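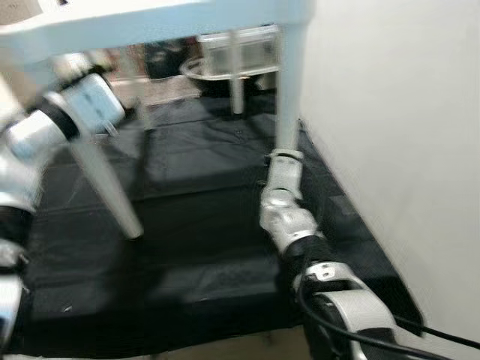
Chapter 6
Plastic Furniture That Goes Together Without Tools

Every maker of flat-packed furniture would like you to believe that the work ends at the factory gate. The leaflet says "no tools required," and the drawing shows a smiling person with a leg in one hand. Students should read that leaflet the way they would read a used-car ad. A claim about tools tells you what is missing from the box. It says nothing about how the table behaves once a full pitcher of water is standing on it.

This chapter deals with the push-fit table: a molded top, four legs, four sockets. You met the bolted frame in Chapter 5. The push-fit joint has fewer parts and, in my view, gets far more praise than it has earned.

6.1 The Top, Seen from Underneath

Buyers look at the upper face. Turn the top over before you form an opinion. A thin molded sheet bends easily by itself, and the ribs on the hidden side supply most of the stiffness.
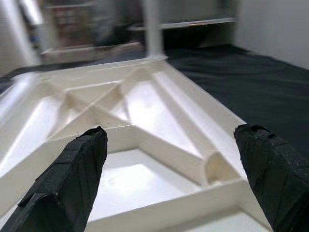 Ribs cost the molder money, so ask what each one is doing. Some brace the panel against twisting, some stiffen the rim, and a few may be there mainly to help the plastic fill the mold. Where diagonal ribs cross in a rough X, with shallow triangular pockets between them, the panel has a fair chance against twisting. That is a chance only. Rib height and wall thickness matter at least as much as pattern, and catalogs seldom give either. The Baumgart catalog calls its ribbing "engineered," a word that could be printed on a spoon.

6.2 Leg and Socket

A leg that slides in easily will usually slide out easily. A leg that needs a mallet may split the socket on its second or third assembly. Between the two lies a narrow band of good fit, and small errors in molding can push a joint out of it.

In trials run for this book, Ashraf Radwan assembled and took apart one Fonel side table 200 times. The first wobble he could feel came at assembly 30. Treat that figure with care: it was one table, one pair of hands, and one room kept at an even temperature. 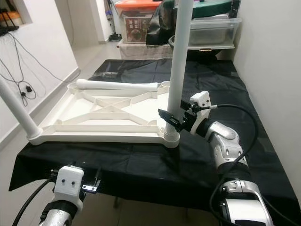

6.3 Getting the Leg Straight

Most leaflets give this step a single arrow. Lay the top face down on a cloth. Set the leg upright over its socket, hold it in two places, one high and one low, and press straight down. If it goes in at a slant, pull it out and begin again. Twisting a slanted leg into line shaves plastic off the socket wall.

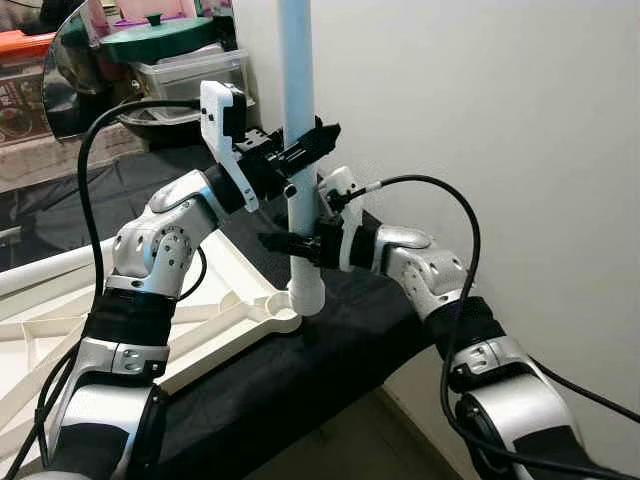 The leaflet for the Keleck table also promises a "click" when the leg is home. Radwan heard one on two legs out of four, and the silent pair held just as well. Go by depth. Mark one leg with a pencil at the socket's edge when it is fully seated, then compare the others with it.

6.4 What the Load Rating Leaves Out

Gulament prints a load of 434 pounds on its box. Spread evenly? For how long? On what floor? The box is silent on all three, and until those questions are answered the number can't be used to compare one table with another. We take them in order, starting with the floor.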